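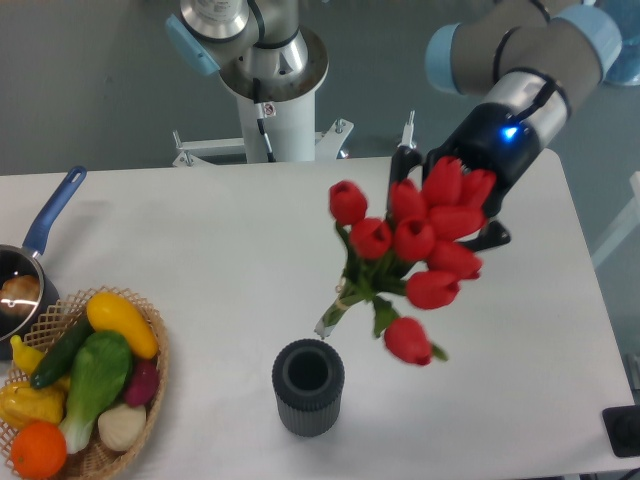
# Fillness Ribbed Vase, Dark Gray

I've been selling vases for 7 years now, and this is the one I keep taking home. It's a plain upright cylinder in a dark charcoal gray, with ridges running up and down the sides and a wide round opening at the top. Put red tulips in it and wow — the gray really lets that red do its thing!

I like a bunch of 10 stems in mine, still closed, with the leaves left on (I know some of you strip them, and Carol Hollis at our Trostdale shop will argue with you all day about it). Take off the band first if you want them to spread out, or leave it on for a tighter bunch. Trim the ends, drop them in, and give the whole thing a quarter turn until the droopy ones are facing where you want them. Tulips lean, so don't fight it too much.

It looks great on a white table. I've also had it on a dark bookshelf, and there it kind of disappears, so maybe go for a lighter spot.

**Good to know**

- Item number: 142
- Color: dark charcoal gray
- Finish: ribbed outside
- Sold empty, flowers not included
- Wash by hand with a bottle brush and warm soapy water

Fresh water every other day keeps tulips going — and top it up in between, they drink a lot!

The next batch comes in June. If you'd like one set aside, drop a note to Janaka Siriwardena at the front desk with the item number and which shop you'll pick up from. We can gift wrap it too, just say so in the note.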